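A dropped bracelet is a reportable fault

Posted 1st April

The incident log at Pulldale has a severity field with four values, and the lowest of them is "cosmetic". I want to argue that the value should be removed, and I will use the bracelet fault to do it.

The facts first. In September the sorting cell running the Tonard controller began dropping elasticated bead bracelets between the pick and the place. Grip was confirmed, the arm moved off, and somewhere over the belt the item left the fingers. The operator picked it up and pressed resume. The event was logged as cosmetic. It was logged as cosmetic 60 times before anyone read two entries side by side.

Ottilie Gisler did read them, and what she found was a grip check that asked the wrong question. The check looked at finger gap. If the gap stopped closing before its lower limit, the controller took that to mean an object was held. For a rigid part this is fair. A string of beads on elastic also stops the fingers, but it may do so with one bead sitting on the very edge of the pad. Once the arm accelerates, the bead rolls, the elastic relaxes, and the controller still believes it has a part. The gap was not read again until the place position.

The failure has a second form, and it is the one that worries me. Loops catch on each other. A bracelet lying over another bracelet comes up with company, or it comes up under tension and lets go. In one case a bracelet pulled free and went over the guard, which was 11 centimetres lower than the drawing said it should be. It landed on the floor on the operator's side. No injury, no damage, cosmetic.

Seul-gi Myung's position, put to me in writing, is that small soft goods carry so little energy that a safety classification is out of proportion. I accept the energy figure. I do not accept that energy is the only thing being classified. A controller that reports "held" when nothing is held has lost track of the state of its own cell. The same code, with the same check, was due to go on the Garkent line, where the parts weigh over 8 kilograms.

It is also argued that the items are unusual and the fault will not appear elsewhere. I would ask anyone who says so to look at an ordinary tray of the stuff.

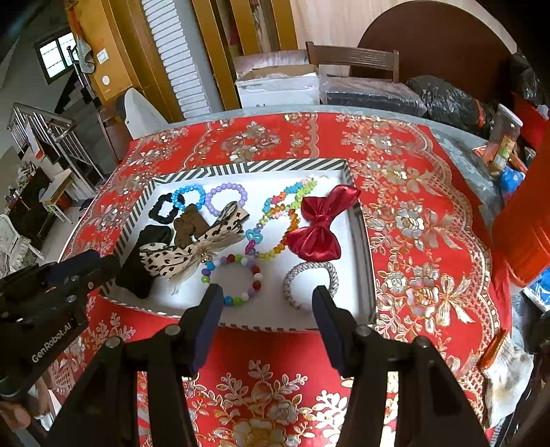 What the tray asks of a gripper

Hardly anything in it has a fixed outline. There is a wide fabric hair band with a leopard-spotted bow lying across part of it, and the bow has netting and frayed strands. Two multicoloured bead bracelets overlap. The crimson satin bow has one tail over the rim of the tray. A gap reading taken on that satin tells you very little about how much of it you have.

These are cheap goods and a person sorts them without thought. A person also feels the slip and closes the hand. The Tonard cell has no slip sensing, and I am not asking for it to be fitted. I am asking for three changes which cost a few days of someone's time.

Read the gap throughout the move, at the same rate as the joint positions, and stop if it changes beyond a set tolerance. We tried this on the spare arm. It gave false stops on scrunchies until the tolerance was widened, and after that it was usable.

Lift slowly for the first few centimetres, then check again before the main move. Ozoliņš wrote a routine for this two years ago for a different customer. It is still in the library and still switched off by default.

Remove "cosmetic" from the severity list. An entry should state what the controller believed and what was the case. If the two differ, it is a fault, whatever the part weighs or costs. The operator can still press resume. The entry simply goes to someone who has to read it and sign.

The usual objection to the last point is workload. Most of the entries in question had the same cause, so one fix closes them together. The time spent so far has gone on picking bracelets off the floor, and it has not been booked to anything.

The guard has been raised. The grip check, at the time of writing, is as it was in September.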